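The quick-start card tells you to load, press and walk away. Skip it. The steps below take a little longer and assume you would like your blankets back in the shape you bought them.

## 4. Washing bulky and soft items

Applies to the Vistinard front-loading washer, all versions supplied by Daltum since October.

### 4.1 Before you load

1. Read the care label on the item. If it says dry clean only, stop. The "Delicate Plus" cycle won't change that, whatever the brochure promises.
2. Close zippers and hooks. Empty pockets.
3. Shake the item out over the basket. Pet hair left on a fleece goes into the drain filter, and you will meet it again in section 6.
4. Put the basket on the floor in front of the machine, close under the door opening. A heavy wet throw dropped on the way out picks up whatever is on the floor.
5. Check that the door can swing fully open without hitting a wall, a cabinet or the basket.

**Note:** The brochure gives a capacity in pounds. Ignore it for blankets, throws and robes. They fill the drum long before they reach the weight limit, so go by space.

### 4.2 Loading

1. Open the door all the way. Don't hang anything on it, and don't lean on it while you bend down. The hinge is the only thing holding it up.
2. Look inside the drum and run a hand around it. Socks from the last load like to stay behind.
3. Put the bulky item in first, loosely. Don't roll it tight.
4. Leave a hand's width free at the top of the drum. If you have to push to get the door shut, take something out.
5. Pull back the lip of the rubber gasket and check that no fabric is caught in the fold.
6. Press the door until the latch clicks.
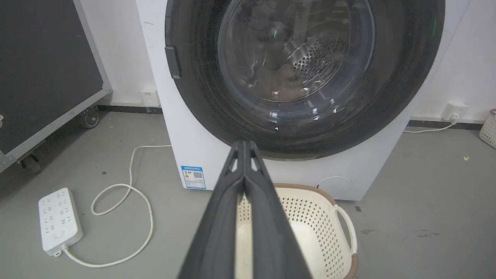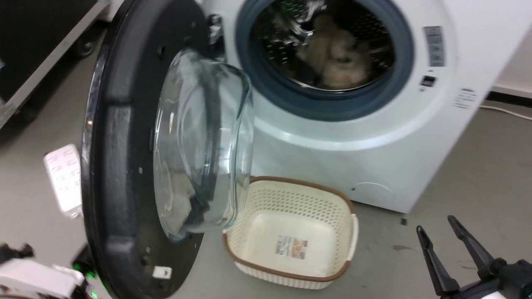
**Caution:** The glass bowl of the door can get hot on any cycle above 91 °F. Keep small children away from it.

**Caution:** Never force the latch. If the door won't open at the end of a cycle, wait two minutes and try again. If it still won't, see "Door stays locked" in section 7.

### 4.3 Choosing a cycle

| Item | Cycle | Time shown |
|---|---|---|
| Fleece throw, robe | Soft Bulk | 77 min |
| Cotton blanket, bath mat | Heavy | 129 min |
| Anything with a filling | Soft Bulk + Extra Rinse | 91 min |

The times are what the display says at the start. In our experience they are optimistic. The machine adds minutes when the load is out of balance and does not announce it, so plan your evening accordingly.

"Quick Bulk" is also on the dial. We tried it on a thick throw and it came out soapy. Use it for freshening up, if at all.

### 4.4 Detergent

Use half the amount printed on the bottle. The people who print that number sell detergent. For fleece and other fuzzy fabrics, use liquid and leave out the softener, which coats the fibers. Womau scent beads are safe for the machine but they do not clean anything.

### 4.5 Unloading

1. Wait for the lock to release.
2. Open the door fully and slide the basket under the opening.
3. Lift the item with both hands from below. Pulling on one corner stretches it and can drag on the gasket.
4. Wipe the gasket fold and the inside of the glass with a dry cloth.
5. Leave the door ajar until the drum is dry. The "self-drying" gasket mentioned in the brochure still needs this.

**Note:** Clean the drain filter after every third bulky load. Put a shallow tray and an old towel down first. Turn the filter slowly and let the water come out before you remove it completely.

### 4.6 If the machine shakes

One heavy item on its own tends to settle on one side of the drum. Pause the cycle, wait for the lock, spread the item out and add a couple of towels to even up the weight. Check the feet too, with a level. Daltum Sales can send you an anti-vibration mat. Level the feet before you pay for one.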